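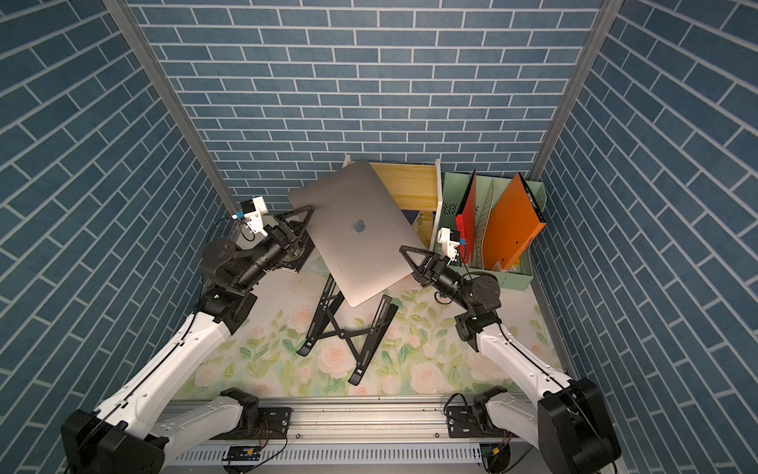 When does the last season of Grunport come out?
All eight episodes go up at midnight in March, and the first one runs 49 minutes.

Ilze Ramanauskas had typed that answer so many times that she kept it in a note on her phone. She ran the fan page for Grunport, a fantasy show about a harbor town where the tide came in once a year and brought the dead with it. The page had 300 members in a good month. Most of them wanted to know the release date, and the rest wanted to argue about Captain Patwary.

She had not read the books. This was a secret she had kept for four seasons. People on the page assumed she had, and she had let them. When somebody asked if the Flilldale chapters would make it into the show, she wrote "Wait and see," and they took it for wisdom.

The night of the premiere she made toast and sat on the couch in her coat, as the radiator was off again. At ten to twelve a message came in from a member called Stenico.

"You never read them, did you?"

She looked at it for a while. Then she wrote, "No."

"Me neither," Stenico wrote. "I got to page 49 of the first one and there was a whole song."

"How did you know?"

"You said the lamp keeper was a man. It's a woman in the books. My sister told me."

Ilze went back through her old posts and found it. It was from the second season, a long post she had been proud of. Five people had liked it. She thought about fixing it and left it alone.

At midnight the episode loaded on the second try. The tide was already halfway up the church steps. Patwary stood at the sea wall with her lantern and did not say anything for the first six minutes, and Ilze forgot to eat the toast. When the dead came up the harbor road they were carrying their own chairs. They set them down in the square and waited.

"What are they waiting for?" Stenico wrote.

"I don't know."

"Good."

By the time the credits ran there were 500 comments on the page, more than she had ever seen there. A lot of them were angry about the chairs, which were not in the books. One man had written four paragraphs and wanted to know what Ilze thought, as someone who knew the source.

She took off her coat and pulled the blanket over her knees. She typed, "I haven't read it. I liked the chairs." She posted it, put the phone face down on the arm of the couch, and started the second episode.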